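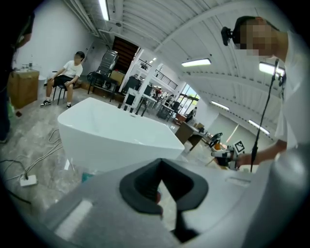
Bathtub station on the workshop floor at Pesireck, with one of the hand-held grippers in use.

Pesireck says its bathtub station in Aravthorpe is back in service after a repair that took 11 days. The company calls the fix permanent. The log kept beside the station suggests some caution.

The station is a simple setup: a freestanding white tub, a pair of hand-held grippers, and an operator wearing a small camera on a headset. People do the reaching and gripping, and the recordings are meant to teach a robot arm to do the same work later. Until this summer the grippers were the part everyone trusted.

Then they began to drift. According to the log, one gripper lost its tracking in 2 sessions out of every shift, usually when the operator leaned in over the rim. Pesireck first blamed the marker tags and reprinted them. The dropouts went on. It then blamed the daylight from the large windows and moved the sessions to the evening, with the same result.

The cause now named is the cable. Gyula Bodnár, who maintains the station, traced the fault to a connector that worked itself open each time the arm was fully stretched. He replaced 2 connectors, added slack at the shoulder and rewrote the morning check, which now includes a full reach over the tub before anything is recorded.

"It was a bad plug," Bodnár said. "We spent most of the time looking at everything except the plug."

Pesireck points to 763 recordings made since the repair without a lost track. That sounds good, but the figure comes from the company's own count, and it leaves out any session stopped early by the operator. Asked how many of those there were, Pesireck did not give a number.

Soliman, which supplied the cables, says they were never rated for constant bending and that it told Pesireck so at the time of sale. Pesireck disputes this.

A second station, planned for Sakow, will use the same grippers and the same cables. It is due to open in September.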